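## 4. Setting Up a Youth Troop Membership Roster

Section 4 covers the first-time set-up of a roster in Clisent for troops chartered in the Brisstead district. Have the troop's written membership policy with you before you start.

1. Sign in with the troop account and open **Roster > New**.
2. Enter the troop name exactly as it is printed on the charter.
3. Under **Who may join**, choose *Boys*, *Girls*, or *All youth*. The choice must match the policy your sponsoring organization signed.
4. Add each adult leader. Every roster needs at least two.
5. Attach the signed policy as a PDF. You can attach up to five files.
6. Click **Save as draft**.

> **Note:** A church or civic sponsor may have its own rules for choosing adult leaders. Type these in the **Sponsor rules** box. Leave the box blank if the sponsor follows the district policy.

Drafts are kept for 32 days. A draft that hasn't been submitted by then is deleted, along with its attachments.

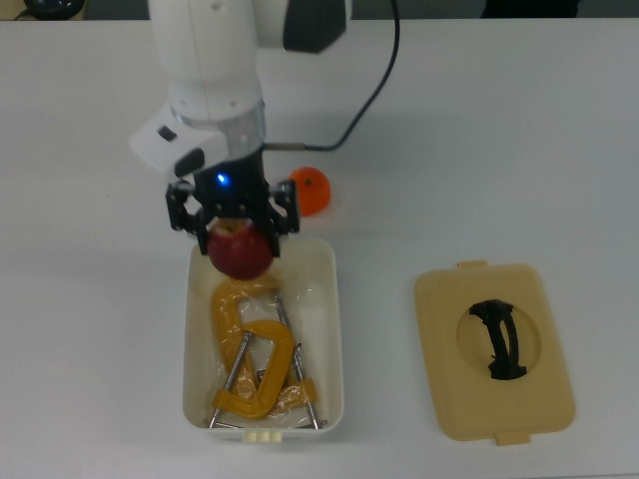
Can a troop change its **Who may join** setting after the roster is approved?

The setting can be changed once per charter year. Open **Roster > Amend**, attach the new signed policy, and allow 10 days for review. Members already on the roster stay on it while the review is open.

### 4.1 Submitting the roster

1. Open the draft and check the spelling of all names.
2. Confirm that a parent or guardian form is on file for each youth member.
3. Click **Submit to district**.

> **Caution:** Do not enter a member's religion or family details in the **Comments** box. Comments can be read by every leader on the roster.

If a roster is returned, the reason appears in red at the top of the page. Questions about returned rosters go to Vandana Dhillon at the Prelldale office.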